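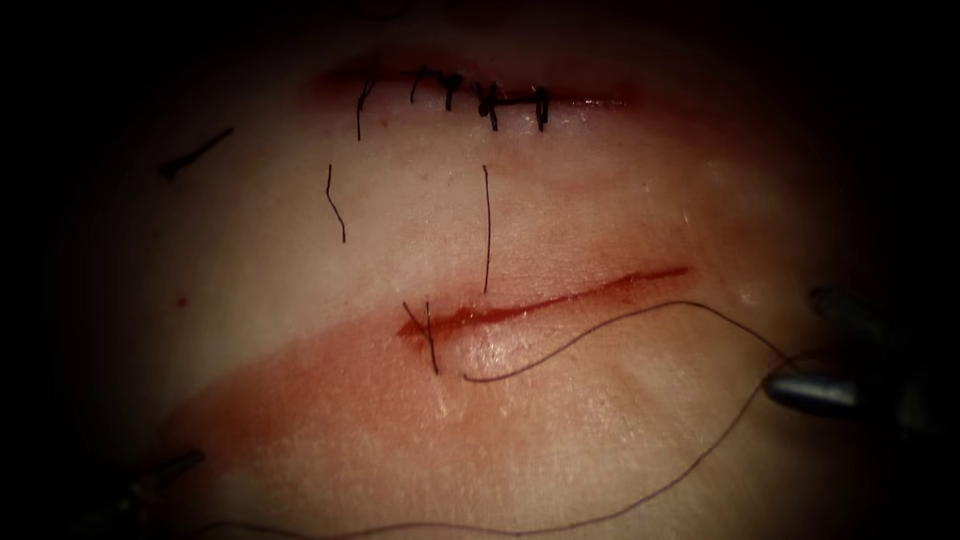
Does hosting a big tournament make a town more athletic?
The evidence for it is weak. Most studies that look at participation before and after an event find a short bump or no change at all, and the bump tends to come from people who already played.

Sports Events and Host Communities
Handout for Unit 4: Legacy claims and how to read them
Instructor: Kamlesh Nautiyal

Read this before Thursday. The first half covers terms you will need for the discussion. The second half is the Grandgate case.

1. What "legacy" is supposed to mean

In bid documents, legacy covers nearly anything that is left over once the teams go home: courts, hotel bookings, coaching certificates, civic pride. A word that covers this much is hard to test. When you come across it, write down which kind is being claimed. If the author doesn't say, put that in your notes too.

The claim we care about in this unit is the participation claim. It says that people who watch high-level sport in their own town will be moved to take it up. You will see it called the demonstration effect or the trickle-down effect. I would call it a hope with a technical name, but you should make up your own mind after the readings.

2. Where the numbers come from

Participation figures usually come from one of these places:

Club registrations. Fairly solid, but they miss casual players and they count a person twice if that person joins two clubs.

Household surveys. They catch casual players. They also catch people who mean to play, say they play, and last played in high school.

Organizer reports. Treat these with care. An organizer who wants the event back next year is being asked to grade the event.

Facility bookings. Useful if you know who made the booking. A gym that is full of visiting teams looks the same on paper as a gym full of locals.

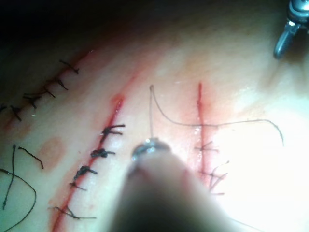
A booking sheet also can't tell you what those people would have done otherwise. If a new volleyball league fills up and the badminton league next door loses the same number of players, the town has moved people from one court to another. Economists call this substitution. Press releases don't call it anything.

3. The Grandgate case

Grandgate hosted the Clurnia Cup, a regional indoor volleyball event with 54 teams, over four days in April. The bid promised 2000 new regular players within a year. I have gone through the bid twice looking for how that figure was reached and can't find it. There is no baseline, and "regular" is never defined.

The follow-up report says the target was met. Look at how. It counts everyone who attended a free tryout session at Julwood Gymnasium, including children who came with their school class during the school day. It counts each visit as a player. The two local clubs, meanwhile, reported almost 200 new members between them, and the larger one had opened a second site that same season. How much of that increase belongs to the tournament? The report gives all of it to the tournament.

Compare Damasceno, a town of similar size that hosted nothing. Its club membership also went up that year. The rise was smaller, but a flat line is what the bid's argument needs, and that isn't what we have. One comparison town proves little either way, and I don't want to see papers saying that Damasceno settles the matter. It does show what the Grandgate report left out.

4. The other side

Some fair points for the defense. The Julwood floor was in bad shape and got replaced, and the town would probably have waited years without a deadline. Several referees were trained locally and are still working. These are real gains. They are also things a town can pay for directly, so ask what the same money would have bought without the Cup attached.

5. For discussion

Bring one legacy claim from a real bid or news story, any sport. Be ready to say who made it, what would count as evidence against it, and whether anyone went looking.

What would a fair baseline for Grandgate have been, and how many seasons back should it go?

Should school visits ever count as participation? Under what conditions?

Written responses are one page. Please don't pad them with quotes from the bid.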